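Support > Tickets > Fluvent Web > Bilder und Medien > Ticket 1512

Betreff: Große Bilder werden nach dem Hochladen nicht angezeigt
Gemeldet von: Lizelle Steyn
Status: gelöst

Seit dem Update im Oktober habe ich dieses Problem: Ich lade ein Bild in die Galerie hoch, der Balken geht bis zum Ende, aber auf der Seite bleibt nur ein graues Feld. Kleine Bilder funktionieren ohne Fehler. Ab etwa 12 MB passiert es jedes Mal.

Was ich schon probiert habe:
– Cache geleert, anderen Browser genommen. Keine Änderung.
– Plugin Pindero ausgeschaltet. Keine Änderung.
– Zeitlimit im Server von 30 auf 300 Sekunden gestellt. Das Bild erscheint, aber ohne Vorschau.

Im Protokoll steht viermal hintereinander »thumbnail worker: out of memory«.

Antwort Support, 14:20 Uhr:
Bitte setzen Sie in der Datei fistier.conf den Wert für den Speicher auf 512 und starten Sie danach den Dienst neu. Alte Bilder müssen Sie einmal neu erzeugen lassen.

Ich habe es so gemacht und mit einer Datei aus unserer Galerie getestet – jetzt kommen Bild und Vorschau. 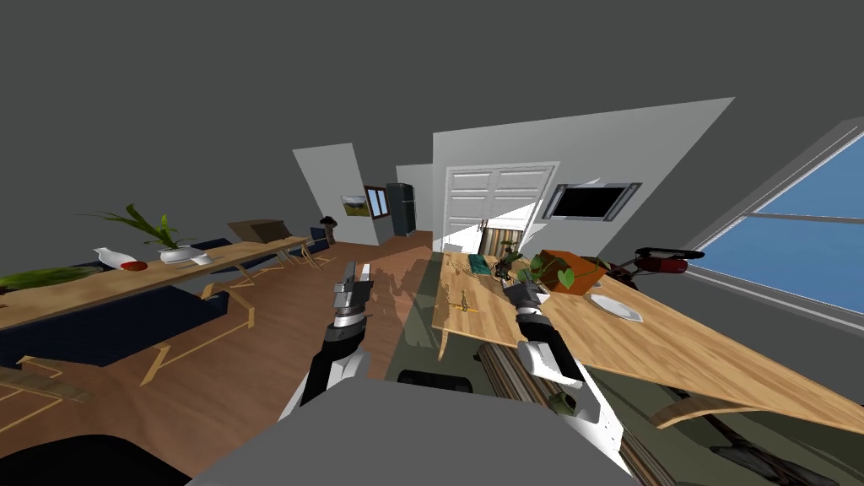
Anhang 1: Bild (gerendert), Tisch mit Figur, Buch und Pflanze

Von mir aus kann das Ticket geschlossen werden. Vielen Dank für die schnelle Hilfe.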